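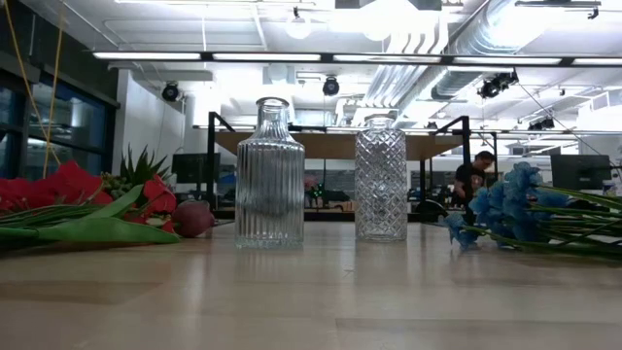 Two clear glass vases, with red flowers alongside.

Reading your reviews when the answer was no

The Teltia Fund sent out its decisions in July, and if you work anywhere near the biology corridor at Sondness you probably heard the silence. The round drew 572 applications and 53 of them got money. Mine was in the larger pile, and so were most of the ones I'd helped people with over the spring. I had a bad afternoon, ate a lot of crackers, and then did what I always do, which was read the reviews far too fast and get mad at the wrong reviewer.

A few of you asked me to write something about what to do next, so I've been keeping notes. I've been turned down by Teltia twice now and by other places more often than that (I do get funded sometimes, I promise!), and I've gotten a little better at the part that comes after.

First, the reviews themselves. I read them once on the day they arrive and then I put them away. The second reading is the one that counts, and for me it has to be at least a week later, in the morning, with a pen. I print them out. I know, I know. But on paper I can cross out the sentences that are only there to be polite, and what's left is usually shorter than I remembered and a good bit less insulting. This time one reviewer had written a whole paragraph that I'd taken as "she can't do this work," and when I went back to it the complaint was that I hadn't said who would run the mass spec in year three. Fair enough. I hadn't.

Second, scores. Teltia gives you one number for the project and one for the team, and people here tend to add them up and compare totals in the coffee line. Please look at them separately. A strong project score with a weak team score means you may only need a co-investigator or a letter, and you can fix that over the summer. The other way around is more work, and I'd want to talk it through with somebody before rewriting a single page.

Third, talking to the program office. You're allowed to do this and hardly any of us do. I wrote to them and asked for a phone call, and I got one within the week. They won't argue the decision with you, so don't try, but I asked whether the panel had seen the proposal as a poor fit or just a crowded topic, and I got a straight reply (crowded topic). That changed what I'm doing next. I had been all set to tear up the aims and start over, and now I'm keeping two of them nearly as they were.

Now for the useful bit. The Morikawa bridge awards are open again, and they're meant for exactly this spot: you applied to a big national round, you didn't get it, and you have people on salary whose contracts don't care about your feelings. The form is 5 pages including the budget, and they want your reviews attached, the rude ones too. I sat on the panel last year and can tell you that we liked the applications that quoted the harshest comment right at the top and then said plainly what the money would do about it. We had trouble with the ones that spent a page explaining why the reviewers were wrong. Sometimes they were wrong! I still couldn't score it.

Bridge money can go to salaries, consumables and core facility time. It can't go to travel or computers. If you need a letter from your department, ask early, as the chairs are all traveling at once this time of year.

One more thing, for anyone on a first or second contract. The Guvska early career scheme uses a short narrative CV now, so you can explain gaps for illness, caring, a lab move or whatever else, in ordinary sentences. I've read several drafts lately where people squeezed a hard year into half a line and then apologized for it. Give it the space it needs and say what you got done anyway. If you'd like somebody to read yours, send it over. I'm slow but I do read all of it, and I won't pass it around.

The reading group is back at 2 p.m. in the usual room. Bring your reviews if you can stand to, and we'll go through mine first.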